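About Geddes Cookery School

Started in a church hall in Altham with two hot plates and a borrowed fridge. Now we're in the old Foker building on Mill Street – 14 cooking stations, a proper pantry, parking out back.

Elspeth Laing runs the place and teaches bread and pastry. Mahmoud Morsy does the evening classes, mostly soups, rice dishes and grilling. Eilidh Hepburn has the kids' club, ages four to nine, mornings only. Call early for that one, it fills up fast.

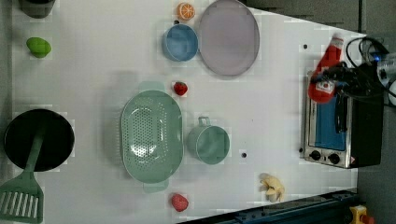 Play food, frying pan and green spatula on the white table.

Adult classes run 95 minutes and you eat what you make. Bring an apron and a container with a lid. Knives are provided, please leave yours at home. Allergies – tell us when you book, not at the door.

New in February: a beginers course for people who have just moved out on their own. Eggs, beans, roast chicken, one decent sauce. $35 a class, or $20 if you live in Rokthorpe or Altham and bring proof of adress.

Gift cards at the front desk. Private parties, ask for Fergus Imrie. Office opens at 10, phones go off during class so leave a message.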